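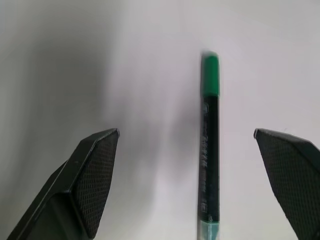
Jondow Dry-Erase Marker, Green
Reviewed by Chaimae Bensaid, May 2026

I have strong feelings about green markers, mainly that every set includes one and no meeting has ever needed it. Black runs out first, blue goes home in somebody's pocket, red gets saved for bad news. Green sits in the tray until the building is sold. So when our office switched suppliers and a box of Jondows came in green only (my fault, I clicked the wrong row), I had a choice between sending them back and becoming a green person.

I've been a green person for 2 months now.

The cap is a cheerful, bright green and the barrel is black, so you tell the colors apart by the hat. Fine by me. The cap clicks when it's properly on, which I appreciate, having killed a lot of Halus pens by leaving them almost closed. It does not fit on the back end with any conviction. Mine has rolled under the radiator twice.

The printing on the barrel is tiny. I assume it says something important about storage. I keep mine lying flat in a drawer and have had no complaints from it.

Line quality is good. It starts dark, stays dark through a full board, and reads from the back row, where our accounting people like to sit. Wiping is easy the same day. Leave it over a long weekend and you'll want a damp cloth and some patience — the ghost of our April budget is still faintly with us in the lower left corner.

Smell: present. Milder than the Chauhan, which used to clear the room by the second bullet point.

I got fed up and kept a tally of how long one pen lasted. It managed 533 short lines on a test board before going streaky. The Forance I'd been using gave out at 400, and it squeaked the whole way there.

Would I buy it again? Yes, in black. Four stars, one off for the rolling cap. If anyone wants a green one, I'm on the second floor and I have plenty.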